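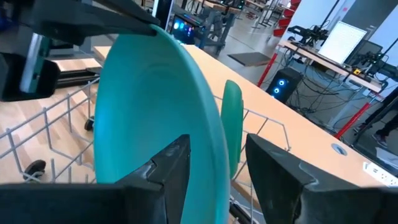 Gripper fingers for plates — Casgate or Flusturo?

rackrat
We've been comparing two sets of fingers on the dish rack task, and I'm leaning towards the Casgate wedges. They get in between the tines without much fuss and hold a plate by the rim nicely. 261 runs on those so far, 39 drops. The Flusturo pads grip harder but they're fat, and they keep catching the wires!
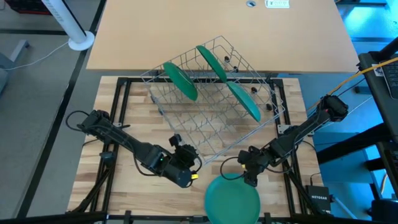
Both arms and the rack, three plates in and one on the board.

mossy_bolt
39 is a lot. Are you sure it's the fingers? On ours it was the wrist camera — once the plate is between the jaws it fills most of the view and the policy has no idea where the next slot is.

rackrat
Fair, the wrist view is mostly plate by then. But I've got the overhead one as well, and the drops happen on the lift.

tinpot
Disagree with mossy. If it drops on the lift you're not squeezing enough. What's your force limit in Prirideo? The default is daft for anything smooth.

mossy_bolt
Squeeze harder and you'll just tip it. It's a curved rim between two hard fingers, it wants to roll. Stick some thin rubber on the Casgates and leave the force alone.

rackrat
Still on the default, oops. I'll try rubber first (got a sheet in the drawer) and then the force limit, one at a time so we can settle this. Rig's mine again on Wednesday.

tinpot
Fine, but log the motor current while you're at it, or we'll be arguing till April.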